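Werkstatt-Tipps: Wenn der Roboterarm das Sortieren übernimmt

Bei Bjarnason in Fokcombe greift seit März ein Arm die Kleinteile aus der Kiste. Die Leute am Packtisch prüfen jetzt mehr und heben weniger. Ein paar Dinge haben sich dabei bewährt.

Kiste festspannen
Eine Kiste, die beim Greifen wandert, kostet Zeit. Zwingen an den Rand setzen und nach jeder Schicht nachziehen. Alte Kratzer auf den Innenflächen stören nicht, scharfe Grate feilt man ab.

Wenig auf einmal einlegen
Bei uns kommen Topfreiniger, Folienpackungen und Kunststoffteile gemischt an. Glänzende Folie macht die meisten Fehlgriffe. Lieber öfter nachlegen und die Teile nebeneinander verteilen.
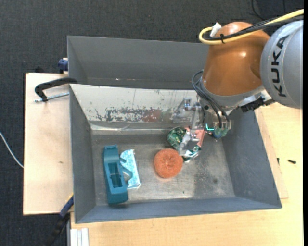
Kabel und Schläuche bündeln
Kabelbinder setzen, aber am Handgelenk des Arms genug Schlaufe lassen. Einmal pro Woche auf Scheuerstellen ansehen, immer bei abgeschaltetem Arm.

Aufgaben neu verteilen
Aksel Brøndum hat früher selbst sortiert und betreut heute 2 Stationen. Eingearbeitet war er nach fast 30 Tagen. Er rät, alle 27 Minuten zu wechseln, weil das Zuschauen müde macht. Störungen schreibt er in ein Heft neben der Station, mit Uhrzeit und Teil. Die Spätschicht liest es vor dem Einschalten.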